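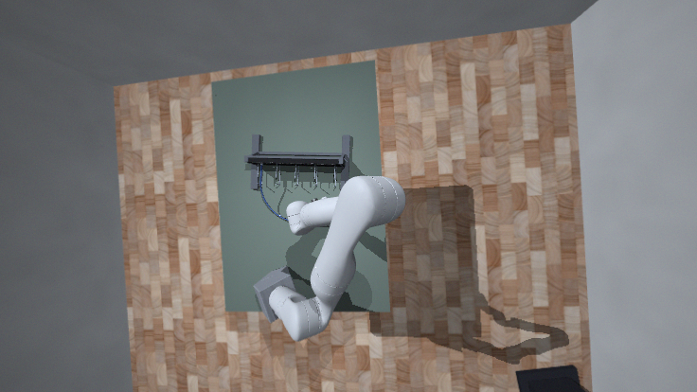
The green mat, wood floor all round it.

Last length. Frida could hear Kidus on the poolside, shouting splits she couldn't use. 300 gone, 100 left. Arms like wet sand.

Berhe girl in lane five – half a body up. Always lane five.

"Legs!" he yelled. "Frida, legs!"

What legs. She'd left them at the 244 mark, somewhere near the Drarent banner. Breathe. Dont breathe. Flags overhead, then teh wall, too soon, fingers jammed against it.

She hung on the rope and didn't look at the board.

"Well?" she said.

Kidus was already crouching down with her towel.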